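I've worked at the Figueroa plant in Flistcombe long enough to remember when we measured cabinet doors by hand and wrote the numbers on a clipboard. We make doors, drawer fronts and the boxes they go on, mostly for apartment builders. There are 41 of us on the floor. As of August 1, 2022, part of my job is teaching robots in a simulator, and a few people have asked me what that means, so I'm writing it down.

The company bought into a system called Plistarance last year. Before a robot goes near a real door, it practices on a computer model of one. They wanted people from the floor to check the practice runs, people who know how a drawer front should be handled. I put my name in. I had two bad knees and a standing job, so it wasn't a hard decision.

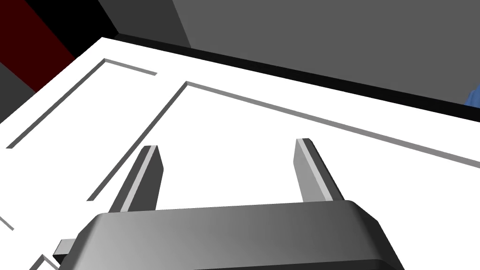 Training was two weeks, and most of that was learning the software. You load a run, step through it, and mark where a hand would have done something different. The first week I marked nearly everything. The engineers were patient about it. They would ask me why and I'd have to stop and think, and sometimes all I had was "you don't grab it there." After 20-odd years you don't have words for a lot of what your hands do.

What changed for the people here is mixed. Nobody was laid off, and I'll give management credit for putting that in writing. But the finishing line went from two shifts to one, and the folks who counted on the night differential lost it. A couple of them moved over to the Cleldale warehouse. The ones who stayed got moved to assembly, where the work is heavier. I got a chair — and I know how that looks from the assembly benches.

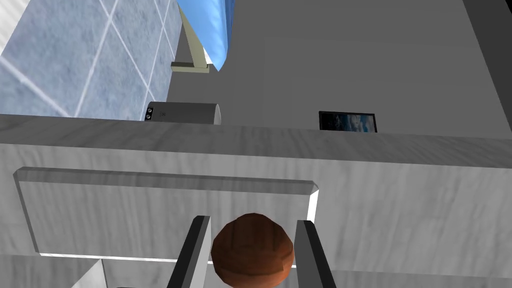
The pay question is still open. My rate didn't go up when I switched over, even though the posting said it would be reviewed. We were told August. I've asked once and plan to ask again before the month is out.

I've been through over 1400 runs now. It gets dull by midafternoon, and my eyes hurt in a way my knees used to. I miss talking to people. On the floor you could hold a whole conversation across a bench, and upstairs it's four desks and a window unit.
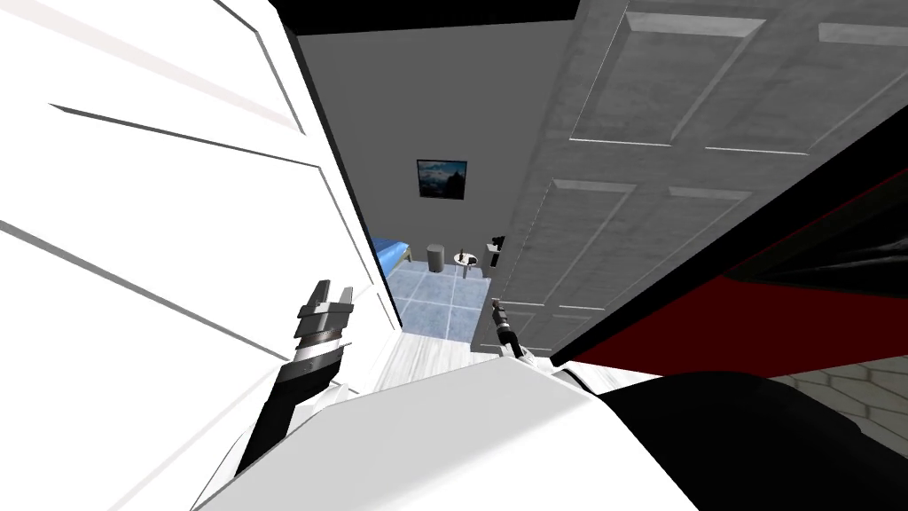 Doors are the part I know best and the part I argue about most. A door on a screen has the right size and the right swing, but I always want to know how the latch feels, and a run can't tell me that. I look at the handle first. On a gray paneled door with a black lever, I want to see the gripper come in where it has room to get at the lever, and it helps to know what's standing close by, like a second door near the other arm. If I think the approach is wrong I mark it and type a sentence. The engineers read the sentences, or they say they do. Some of my notes have come back as changes, and I'll admit I was pleased the first time.

My old bench went to a younger guy from assembly. He asked me last week if he should put in for the next simulator opening. I told him to get the rate in writing first.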